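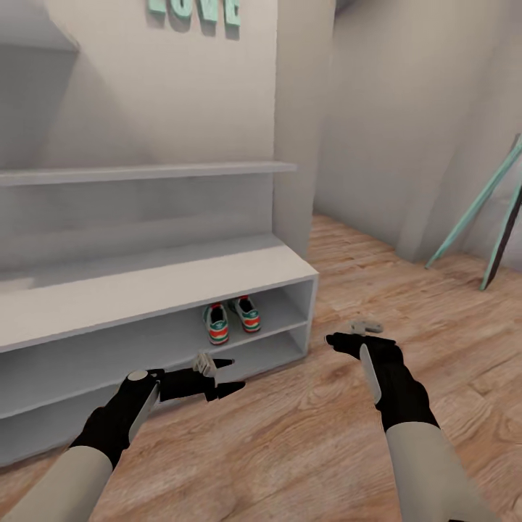
Built-in furniture

Built-in furniture is furniture fixed to the walls, floor or ceiling of a building and normally sold with it. The term covers shelving, wardrobes, window seats, box beds and most kitchen cupboards. A piece that can be lifted out without tools is usually classed as freestanding, even where it was made to fit a particular recess.

History

Fixed benches and wall cupboards are found in many early houses, where they saved both timber and floor space. In later town houses the recesses on either side of a chimney breast were commonly fitted with shelves above and a closed cupboard below. Factory-made units, cut to standard widths, became widespread during the twentieth century.
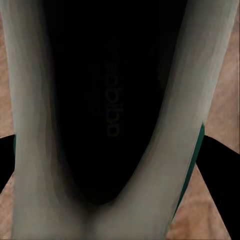

This page was last changed on a Thursday in July, at 11:30.

Construction

Shelves may rest on battens, brackets or side panels. A common depth for bookshelves is 30 cm. Long spans tend to sag under load, and a thicker board or a middle support is used to prevent this. Few old walls are straight, so a narrow strip known as a scribe is trimmed to close the gap at the edge.

Legal status

In many countries built-in furniture is treated as part of the property. Tenants may need written consent before adding or removing it.

See also

Alcove
Box bed
Fitted kitchen
Joinery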